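3. How a student theater group learns to run itself

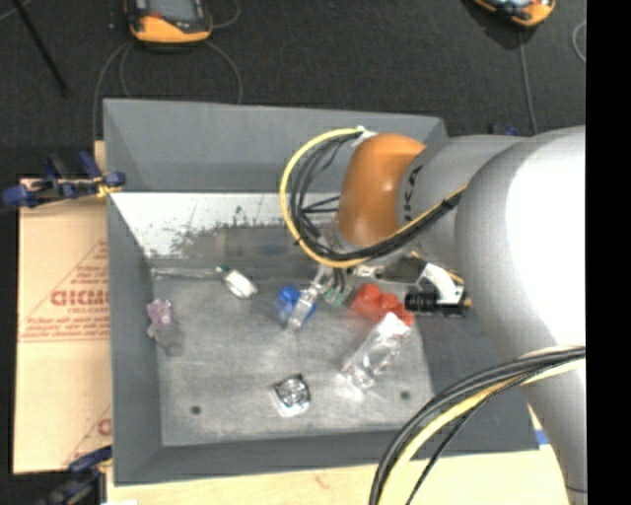 I should say up front that I came into this part of the study with a hunch, and the hunch was mostly wrong. I figured that groups lose their know-how at graduation, when the seniors pack up and take everything with them. So I went looking for a big hole in May. What I found was a slow leak that starts in November, when the people who know how to do things get busy with grad school forms and job interviews and quietly stop showing up to build nights. By the time they walk across the stage, most of what they knew has either been passed along or is already gone.

3.1 The two groups

I followed 2 student-run theater groups for a full season each. I'm calling them Hidell and Flonitz, after the halls where they rehearse (both names are changed). Hidell is the older one. It puts on a musical in the fall, another in the spring and a bunch of small one-acts whenever a room is free. Flonitz does new plays by students, no musicals, and would like you to know that. Neither group gives course credit. Both get part of their money from student activity fees and the rest from the door, and both have a faculty advisor who signs things and otherwise stays out of the way.

I sat in on rehearsals, production meetings, set builds, strikes and one very long argument over a fog machine. I also got permission to read the groups' shared message boards for the season. Hidell's board had 2378 messages. Flonitz's had 1331, which surprised me, as Flonitz people talk a lot more in person. I read all of them. I don't recommend doing it the way I did, in order, at night, but I'm glad I did it.

3.2 What got written down

Hidell has a handbook. It was 495 pages long when I first saw it, and members call it the brick even though it only exists as a file. Every show's producer adds a chapter and no one ever takes anything out. You can learn from it how to rent a follow spot from a company that closed, and who had the key to a closet that has since been turned into an office. There's good stuff in there too! The section on moving an audience through the lobby during intermission is the clearest piece of writing I came across in the whole project, and I still think about it when I'm stuck in line somewhere.

Hardly any of the new members read it. When I asked a first-year stage manager where she'd learned to call a show, she told me she had stood behind the last stage manager for two weeks and copied her. When I asked whether she'd looked at the handbook she said, "I searched it for the word headset." That's pretty much how it gets used. People search it for one word, in a hurry, an hour before they need the answer, and if the word isn't there they message someone.

Flonitz has no handbook at all. It has a cardboard box of old prompt books, and before each show the new stage manager takes one home. I expected to write a sad paragraph about the box. Then I watched somebody sit on the floor with it, flipping through three years of pencil marks, and saw how much she was getting out of it. The prompt books show what people did at a particular moment in a particular show, including the crossed-out bits. You can see where a cue was moved, and moved again, and then moved back to where it started.

3.3 Who asks whom

I coded the board messages by hand into requests, answers, announcements, and what my coding sheet calls "other," a category that holds a great many jokes about the fog machine. For each request I noted who answered and what year they were in. (The coding scheme borrows from the Gronosov categories, with the two categories on formal authority folded into one. I couldn't tell them apart in a group where the president also paints flats.)

In both groups, the answers in early fall came mainly from seniors. By spring they came mainly from sophomores. I'd expected juniors to take over, being next in line and holding most of the officer jobs. But juniors were away on study abroad, or they'd become directors and were too deep in their own shows to watch the board. Sophomores had the freshest memory of not knowing something. They'd hit the same wall a year before, they remembered exactly where it was, and they were still a little proud of having gotten past it. Their answers were shorter and more useful as well. A senior asked about borrowing platforms would explain the history of the platforms. A sophomore would say which door to knock on and what time to go.

I don't want to oversell this. It's one season, and both groups happened to have big, friendly sophomore classes. A year with a small one might look completely different, and I have a suspicion (no data, just a suspicion) that it would look pretty rough.

3.4 Strike night

If I could've watched only one thing all season I'd have picked strike, the night after closing when the set comes down. Everyone has to be there, so the costume people and the pit players and the lighting crew are finally in one room, with crowbars. It's also when people talk. At Hidell's spring strike, I heard more plain advice in four hours than I'd heard in the previous month. Most of it started with "next time." Next time order the lumber before break. Next time don't let the director pick the paint.

Very little of that made it to the board, and none of it reached the handbook while I was there. The people who heard it carried it into the next show, if they did a next show. Anozie, the small touring company I use as a comparison in Section 5, deals with this by having one person keep a running list during load-out and read it aloud at the first meeting of the next tour. I mentioned this to the Hidell producers when they asked me what other groups did. I went back and forth on whether to answer, seeing as I was supposed to be watching and they were supposed to be the ones deciding things, but they'd fed me pizza for most of a year and it seemed rude to clam up. They tried it at their next one-act. The list was mainly about extension cords.

Figure 1. Robotic arm with an orange joint housing and a gripper with white plastic fingers.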